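Search products, guides, parts
Cart (0)

Plovano Two-Hand Kit - my notes after a month with it

By Aba Ackah
438 views - 6 comments - Share

I get asked about the Plovano kit more than anything else I list on this site, so I finally sat down and wrote it up properly. I've been using it since August, mostly in the evenings when the shop is closed, and I like it a lot (with a couple of grumbles I'll get to).

So what do you get for your money? The Two-Hand Kit is a pair of arms with five-fingered hands, the controller, a spare set of fingertip covers and a license for Jamum, the simulator. You can also buy Jamum by itself, and for plenty of people I think that's the smarter first step. You build your table in it, drop in your objects, and run the same hand commands you would send to the real arms. If a grasp goes wrong you hit reset and nothing needs sweeping up!

Most of my time has gone into tabletop sorting. Jamum comes with a starter pack of household objects and I keep going back to the organizer tray, because reaching down between dividers is a much harder job than picking something up off an open table. The fingers have to go in from above and close without much room to spread. My first tries were a mess, mostly my own fault for leaving the approach angle on its default. Once I tipped the wrist down more and slowed the last bit of the reach, things got a lot better.
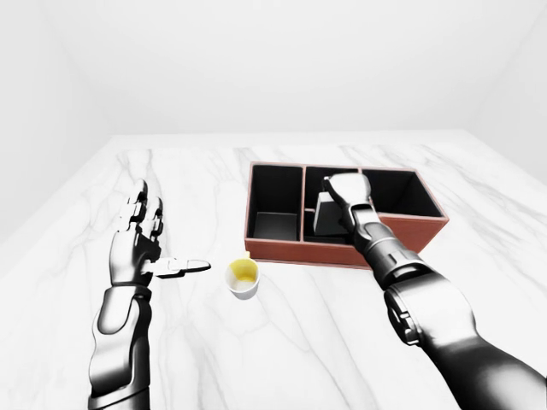

What I like

The right hand can curl its fingers over the top of a block that's standing in the middle compartment, and the left can stay open beside the little cup until I want it. Each hand gets its own command list, so I can fuss with one and leave the other alone. That sounds like a small thing, but my old setup from Altton made me edit both together and it drove me up the wall.

Jamum also looks nice. The marble table has soft shadows and the metal on the hands picks up highlights, and I find that helps when I'm trying to judge how close a thumb is to something. You can switch to a plain view if your computer struggles. Mine did until I added memory.

What I don't

The manual. It's 24 pages and half of that is safety text. The bit on finger limits is one paragraph, and I had to write to support to make sense of it. They answered on Monday morning and were very friendly about it, but still.

The object importer is picky too - my own models came in lying on their sides until I worked out which axis it wanted.

Who should buy it

If you teach, or you're tinkering with hand control at home, start with Jamum alone and add the arms later. If you already own Akpalu arms, you'll need the adapter plate, sold separately. Full kits ship in 4 boxes, so clear some floor space before they turn up. Questions go in the comments and I'll get to them when I can.

Share this page - 6 comments

Get new listings by email. Enter your address to sign up.

We use cookies to remember your cart. Accept - Settings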